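4 November 2023

Second day on the Niswood quilt. Yesterday I finished to cut the red strips, so today was only sewing. The pattern asks for 16 blocks in each half and I have one half ready on the floor.

The quarter inch seam is still my problem. I measured the first blocks and they come out small, always on the side where the fabric feeds last. I changed the needle and put the walking foot from the Loma machine, and after this the blocks were better. Note for Satish Kotian: please leave the tension as it is now, I wrote the setting on the tape.

Thread: one spool of the 500 m cotton is finished. The gray from Brestby is a little thicker and makes more lint in the bobbin case, so I clean it after every fourth block.

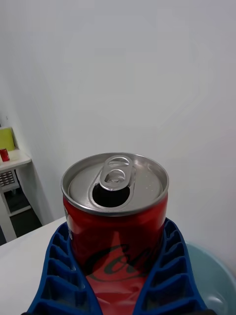

Coca-Cola can, tab up.

Pressing. I tried seams open for the star points and seams to one side for the rest. Open is flatter, but it takes me double time and I burned one finger. I will keep it only for the points.

Joseph fabric for the backing: the piece is 198 cm long, and I need a little more than this on both ends. I can join a strip from the leftover red - it will show on the back, but I like it. Batting is not bought yet. I want to compare the wool one with the cotton before I decide, and the customer needs the quilt in February, so there is time.

To do next: trim the second half, unpick block nine (one triangle is turned wrong), order gray thread.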